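4. Laying out the table and sorting the small things

Before you start this section, please make sure the frame is standing square and the curtain is hung (see section 3). It is so much easier to move a frame around when there is nothing on the table in front of it, and I say that as someone who has picked a great many marker pens up off the floor.

4.1 Putting on the cloth

1. Wipe the tabletop and let it dry completely.

2. Unfold the checked cloth and lay it with the printed side up. The thin black lines are your friends here. Pick one line that runs along the long side of the table and bring it parallel with the table edge, then let all the others follow it.

3. Smooth the cloth from the middle out toward the corners with the flat of your hand. Take your time -- a small ridge is enough to set a round pen rolling.

4. Check that the cloth hangs evenly at the front and back. If you have the Nonport table, which is 1,050 mm long and 832 mm deep, there will be plenty of overhang on all sides.

Note: The cloth can be ironed on a low setting from the back. Please don't iron the printed side, as the lines can smear.

4.2 Setting out the small things

We like a mixed table, with household odds and ends next to toys and stationery, and you are very welcome to bring things from your own drawers. Choose pieces of different lengths and shapes so that they are easy to tell apart at a glance.

1. Start with the long pieces. Lay the water syringe across the table, toward the near side, with the handle pulled to whichever side suits you.

2. Place the marker pen beyond it, also lying flat, with the cap pushed on until it clicks.

3. Put the lighter things, such as small tubes and cards, farther back toward the curtain. A card can sit at whatever angle it lands. There is really no need to line everything up with the grid, and a table that looks a little lived-in is quite all right.

4. Leave a good gap between one piece and the next. 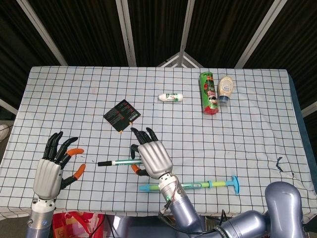 Figure 4-2. Small things on the checked cloth, with the syringe nearest and the card and tube farther back.

Caution: Empty the water syringe before it goes on the table. Push the handle all the way in over a sink, pull it back, and push it in once more. Water left in the tube will find its way onto the cloth sooner or later.

Caution: Tubes should have their caps screwed on tight. Glue and cream are both very hard to get out of the cloth.

4.3 Putting things away

1. Gather the pens first and stand them in the Umum cup.

2. Slip cards into the flat pocket inside the lid of the Urulum box, so the corners stay crisp.

3. Tubes and toys go in the body of the box. It holds up to 500 g comfortably -- beyond that the lid starts to bow.

4. Fold the cloth along the same creases each time, or roll it if you have the space.

If a piece has gone missing or the cloth is past saving, write to Declan Costello at Kavanagh and tell him which set you have. Spare cloths come in packs of two, and new stock usually arrives in September.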